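Linero bench kit: frequently asked questions

What do I get for my money?
Two arms, two grippers, the frame they hang from, a controller and a box of bolts containing one more bolt than you need. The table is yours to find.

How big a table?
At least 90 cm deep. Wood is fine. So is anything else that doesn't wobble when you lean on it.

Will it clear up after dinner?
It will pick up small dishes and put them down where you've told it to. Dinner parties remain your own affair.

Does it cope with shiny black crockery?
Better than it used to. Dark glossy dishes were the main complaint under the old Revura software, and we now use them for most of our own testing, partly as penance.

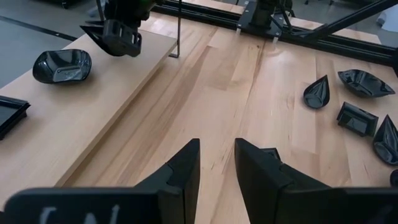

Page last changed: April

Do the dishes have to be round?
No. Teardrops, leaf shapes and small rectangles are all fair game. Pointed ends need a slower approach, so pick "Careful" in the grip menu and put the kettle on.

How long does setting up take?
The manual says 15 minutes. The manual was written by people who had done it before.

How often do the finger pads need changing?
Every 3000 grips. Spare pads are part 1134, sold in pairs.

Can I write on the grippers?
Plenty of people do. Keep the pen off the pads.

Who do I ring when it stops?
Markosier handles repairs, Crăciun handles spare parts, and both will ask whether you've tried switching it off and on again. Please try that first.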